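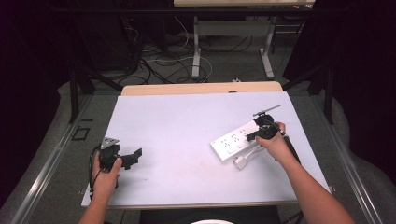
Ticket 1311 - power strip task, episodes bounced by QA
Opened by: Abenezer Tesfamariam
Project: Tovunden
Status: open, waiting on Skustier
Date: 10 June 2020

Problem: 31 episodes out of 172 sent back. Reason code on all of them is "start pose not valid". No other detail. Operators say they did nothing different.

Checked so far:

Cables. Rule 4 says gripper cable runs down the arm side and stays clear of the jaws. Went through the rejects, cables fine in every one I opened. Not it.

Object. Power strip flat on the board, plug on the board too, not hanging over the table edge. The rule sheet doesnt say what angle the strip should be at. Asked Skustier, they say any angle ok.

Start pose. Old sheet (December) says "jaws open, nothing held". New sheet says "jaws fully open, nothing held, both tips in view, board behind". Half the operators still had the old one taped up. Took it down. 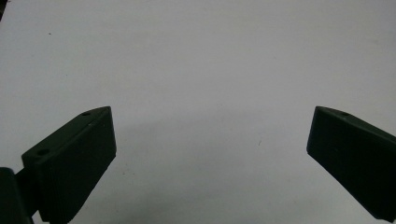
Wrist view, jaws open, nothing between them, both tips in view.

Sent that one to Skustier as a reference and asked for a yes or no. Also asked if the small specks on the board matter, sheet says "clean surface" and thats all it says.

Reply from Skustier: specks ok if they dont move between episodes. Wipe board at start of shift, not in the middle of a batch. Start pose answer still pending - they want to run it past Testa first.

Until then, for everyone on Tovunden:
- open both grippers all the way before you hit record
- hold still for a full two seconds, then go
- dont touch the strip before the hold is over
- if you mess up the start, stop and redo, dont trim it later

Drernmont has the same sheet problem, told them to bin the December copy.

Not re-recording the 31 yet. Could be some pass on a second review. Will update when Testa anwsers.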